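4.2 Boxes, trays and where they are put down

The second group of observations concerns shallow open containers: trays, lids turned upside down, drawer inserts and the low boxes that toys and stationery are sold in. We treat these apart from the deeper storage bins of Section 4.1 because people handled them differently. A deep bin had a fixed place, usually a shelf or the foot of a wardrobe, and things were brought to it. A shallow box moved. It was carried to wherever the sorting was being done, filled or emptied there, and often left in that spot until the evening.

Of the 19 households in the study, most used a bed as the main work surface when tidying a bedroom. Tables and desks were available in many of these rooms, but they were already covered, and clearing them was a job of its own. The bed could be made in a minute and gave a large, plain area at a height that suited both adults and children. Participants mentioned its softness as a drawback. A box set on a mattress tilts when someone sits down next to it, and small items slide to one side. Parents in the Naditz households got around this by kneeling on the floor and keeping the mattress free of people.

Decoration also mattered more than we had expected. In the first round of interviews, Mircea Grecu asked participants to say which container they would look in first for a given object. Adults answered by position ("the one by the window") or by size. Children under eight answered almost always by picture or color. A box with a printed or painted inside was named by its picture even when the contents had nothing to do with it, and the name stayed in use after the contents changed. One family in Cozma had kept pencils, then doll clothes, then puzzle pieces in the same tray over three years, and all of its members still called it "the fish."

A picture on the inside of a box has a second effect. It is hidden when the box is full and comes into view as the box is emptied. Several children treated this as a sign that the job was done, and would tip out the last few pieces to see the whole picture. Figure 3 gives a view of such a box on a bed, with a green cartoon creature like a dragon painted across the inside in bright colors. Plain boxes drew no comparable response, and children were more likely to leave a layer of small items at the bottom.

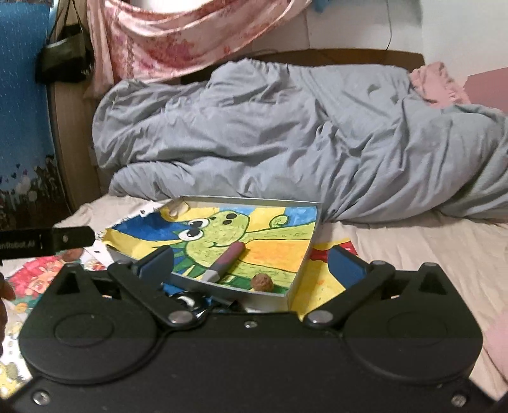

Figure 3. Shallow open box with thin grey sides and a painted inside, on a bed with a cream sheet.

The same feature had a cost when things were being put away. Two parents reported that their children objected to covering the picture and preferred to fill a plain box next to it, so that the decorated one stayed empty – or was used as a tray for one or two favorite toys. Balthasar Rainer noted similar behavior during the Friday visits, when children were asked to put away a mixed set of blocks and cards without help. We did not plan for this in the coding scheme, and those cases are entered under "other placement" in the tables.

Side height was the remaining factor. Low sides make the contents easy to see and reach, but they limit how much the box can hold before items spill over onto the sheet. In the Flevumwood sessions we supplied boxes of two heights and roughly 400 small items per room. The lower boxes were chosen first and overfilled first. Participants then either fetched a second box or moved everything to a deep bin, and the choice between these two is taken up in Section 4.3.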